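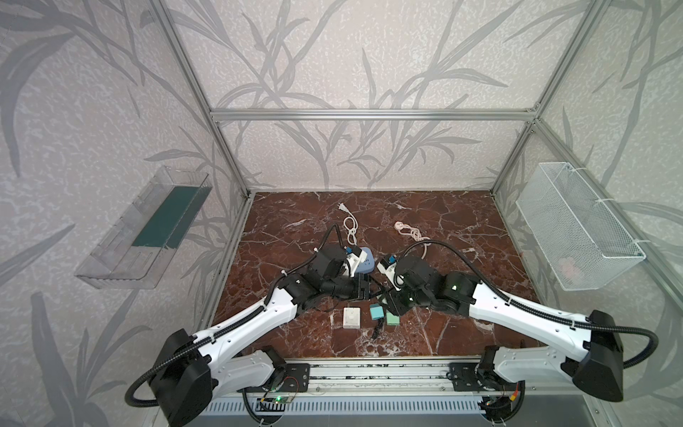

# Wall-Mounted Trays and Baskets: Fitting and Use

Issued by Hornton Household Services, April 11, 2018

This guide sets out the procedure for keeping small articles on the walls of a work nook, leaving the work surface clear. It applies to any counter or bench enclosed on three sides, including those with a stone top and papered walls. Readers with tiled walls should refer to the separate Hornton sheet on adhesive fixings.

## Selecting the containers

Two containers are sufficient for most nooks. A clear plastic tray with a sloped front lip suits flat articles such as folded cloths, felt sheets and cards, which can be identified without being taken out. A wire mesh basket suits small, light articles that benefit from a flow of air. The mesh should be fine enough that nothing stored in it can slip through.

The tray should be wide enough for its contents to lie flat. Sheets that curl at the edges will catch on the lip and are better trimmed or stored elsewhere.

## Preparing the wall

1. Clear the work surface and cover it with a clean towel. Marble chips at the edges and may be marked by dropped tools.
2. Dust the wallpaper with a dry cloth. Do not use a cleaning spray on printed paper.
3. Mark the fixing points in soft pencil. On a patterned paper, a leaf or stem makes a convenient reference, but the final line should be checked with a level.
4. Confirm that the wall behind the paper is sound. Thin panelling requires a backing board.

## Fitting the tray

Hold the tray against its marks and fix the upper corners first. Check the level again before fixing the lower corners. The lip must face into the nook. Allow at least 73 mm between the underside of the tray and the work surface so that the surface can be wiped without obstruction.

## Hanging the basket

Cable ties are acceptable for a light basket, provided there is a hook, rail or eyelet behind each top corner.

- Pass one tie through the mesh at each top corner, enclosing 2 wires where the grid permits.
- Draw both ties in by hand until the basket hangs straight, then tighten them fully.
- Trim the tails flush – a cut end left standing will scratch the hand.

White ties are the least conspicuous on a white basket. Ties that have yellowed or become brittle should be replaced.

## Routine care

Empty both containers in January and wash them in warm, soapy water. Abrasive pads will cloud clear plastic. Dry the mesh thoroughly, paying particular attention to the joints, before it is returned to the wall.

Replacement ties may be ordered from the Hornton counter under item 204.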